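Break-in at my mother's shop, police closed the case after a week. Can we get it reopened?

Posted in Crime & Reporting by Baldur Brøndum, 14th January

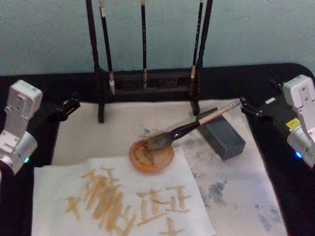 My mother runs a small art supply and frame shop on Mikkelsen Street. In November somebody forced the back door overnight and took the cash drawer, a laptop and most of the stock from one locked cabinet. An officer came the next morning, took a short report and gave us a case number. What was in the cabinet is the hard part. It was calligraphy supplies, and the officer wrote down "misc. pens." They were brushes with pale wooden handles and a glossy black section above the bristles, like the one being dipped in the little amber-orange dish, plus ink sticks and a few older pieces she had bought from an estate. One ink stone dates from 1967 and is worth more than the laptop.

After 7 days we got a letter saying the case was "inactive pending further information." Nobody called first. Since then the tenant above the bakery on Plomov Lane told my mother his doorbell camera points at our back door and that no one ever asked him for the footage. He thinks it keeps clips for a limited time but he isn't sure how long, and he hasn't checked.

What I want to know is whether inactive means closed, whether we can make them look at the camera, and whether it's too late to fix the list of what was taken. The insurance company (Plillow) is also asking for a copy of the police report and I don't want to send them one that says misc. pens.

Grímur Eyvindsson

Inactive is not closed. It means no detective is working it and it will sit there until something new comes in. A witness with a camera is something new, so you have a good reason to call.

Do the camera first, today if you can. Ask the tenant to open the app and save the clips from that night to his own phone or computer. A lot of these systems delete after 30 days unless you pay for more, so it may be gone already, but check before you assume. He should save the original file and not film the screen with another phone. If he doesn't want to hand it to you, fine, he can give it straight to the police. Write down his name, his number and the date he told your mother about it.

Then call the records desk, not the emergency line, and ask to file a supplemental report under your case number. Some departments have an online form for this and some make you come in. The supplement is where you correct the property list. For each item put down what it is, the maker if known, size, material, any marks or chips, what was paid and when. Attach receipts. For the estate pieces, the seller may still have the sale sheet with photos. Old shop photos are useful too if the cabinet is visible in them.

The original report won't be rewritten. The supplement gets attached to it, and you should ask for a copy of both together. That is what goes to the insurer. Tell Plillow in writing that a supplement is on the way so they don't settle based on the first list.

If the records desk won't help, ask for the property crimes supervisor by title and send a short letter. Keep it to one page.

mondness_resident

good luck. we had 4 bikes taken from our garage in Mondness and never heard a word. I wouldn't wait on the cops, look at the online resale sites and the pawn shops yourself

Grímur Eyvindsson

Looking is fine, but don't set up a meeting with a seller or try to buy anything back. Screenshot the listing with the date and the seller name showing and pass it to the police with the case number. Pawn shops in many places have to log what they take in, and an officer can search those logs if your description is good enough, so get the supplement in before you spend a weekend driving around.

Baldur Brøndum

Thank you. The tenant is going to look tonight when he gets home from work. My mother has found the sale sheet for the ink stone, with a photo, and I'm calling records in the morning.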